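Wilulthorpe Opens Its Bedroom Workroom in Lastemside This November

Bed-making, linen folding and a proper look at the laundry pile, with free places on Friday evenings

LASTEMSIDE – Wilulthorpe, the household linen company that many families in town know from its little shop on Urrutia Street, is very happy to announce that its new Bedroom Workroom will open its doors to the public this November. The idea is a simple one, and we have been looking forward to sharing it for a good long while: a real bed, with a real duvet and a real heap of washing close by, where anybody who has ever lost a wrestling match with a big blue sheet can come and practice in good company.
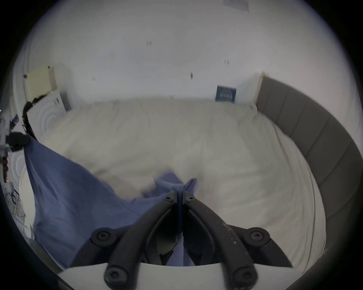 A blue cloth sheet gathered up over the white duvet in the Bedroom Workroom.

The workroom grew out of the questions our customers bring to the counter. People do ask us about thread and color, of course, but far more often they want to know how to get a sheet folded without ending up inside it, or what to do with a duvet that has gone lumpy at one end. Our founder, Ingvild Åberg, used to answer by clearing a space beside the register and showing them, and after a few winters of this it seemed kinder to everyone waiting in line to give her a room of her own.

"I grew up in a house where the beds were made before breakfast, and I complained about it every single morning," said Åberg. "Now I find it's the part of the day I like best. You take hold of the two corners, you let the middle hang, and for a minute or so you don't have to think about anything else. I'd love for people to go home feeling that way about their own bedrooms, even if the closet is still a mess!"
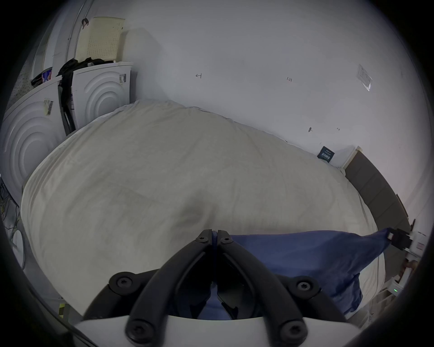 We have kept the workroom plain and homelike on purpose. Plenty of us do our laundry and our sleeping within a few steps of each other, and the sessions follow that same short trip, from sorting the clothes to smoothing the bedding to finding a spot for the pillows. Each session lasts 80 minutes, with a break in the middle for coffee and cardamom buns, and you are welcome to bring a sheet or a blanket from home if there is one that gives you particular trouble.

The opening program has 40 sessions in all. Beginners start with flat sheets and pillowcases, and those who would like more of a challenge can move on to duvet covers and – for the truly brave – the fitted sheet. There will be a family session as well, where children and grown-ups work in pairs, one to each end of the cloth.

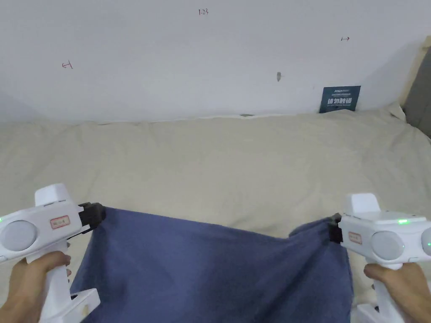

"Folding with a partner is a lovely thing to learn," Åberg said. "You have to watch each other a little, and walk in at the same speed. My sister and I still can't do it without laughing."

Regular places cost $98 for the full course, linen care booklet included. Thanks to our good neighbors at Grevberg, the soap and starch makers across the river, all Friday evening sessions are free of charge, and a small bar of their laundry soap will be waiting for everyone who comes. 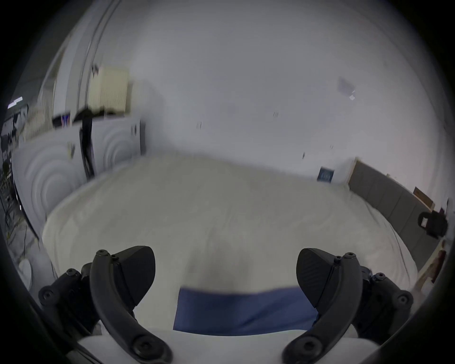 Booking is open now at the Wilulthorpe shop, where the staff will be glad to talk you through the dates and help you choose a level. Groups are kept small so that everybody gets a turn at the bed, and we do suggest comfortable sleeves that can be rolled up. Anyone who has to cancel can pass a place along to a friend or neighbor by letting the shop know by noon on the day.

About Wilulthorpe
Wilulthorpe sells and mends sheets, duvets, pillows and towels for homes in Lastemside and the surrounding villages. The company has 2 locations, the shop on Urrutia Street and the Bedroom Workroom.

Press contact
Ingvild Åberg, Wilulthorpe, Urrutia Street, Lastemside. Members of the press who would like to sit in on a session are warmly invited to ask at the shop.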